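**Washing a heavy blanket at home, yes or no?**

**sastex_fan** wrote:
Hello all. I bought a Sastex blanket in January and the label says dry clean only. The cleaner near me wants 100 dollars for it. My machine takes a big load without trouble. Did anyone try the cold wash? 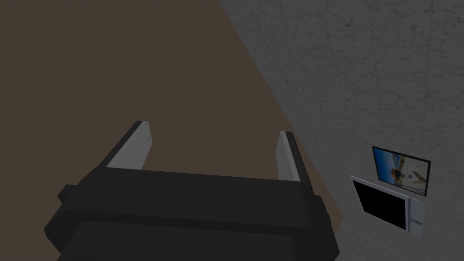
**Ataberk Yurt** replied:
Please don't. I washed mine cold, slow spin, and the filling went into lumps. I was two evenings pulling it apart by hand.

**radent** replied:
I don't agree with this. Mine is from Bedness, very similar weight, and I have washed it many times. The spin is the problem, I think. Keep it under 800 and use half of the soap.

**sastex_fan** wrote:
Thank you both. I have to decide before my sister comes to stay, and the guest bed has only this one blanket.

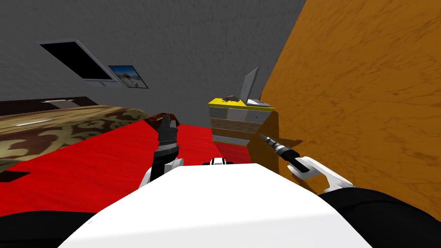

I forgot to say that the dryer is also old, and it has only one heat, which is high. So I would hang it outside over 2 lines.

**Ataberk Yurt** replied:
Outside is fine, but turn it often. And radent, a Bedness has sewn squares inside. The Sastex does not have them.

**radent** replied:
Mine doesn't have squares either. Maybe an older model.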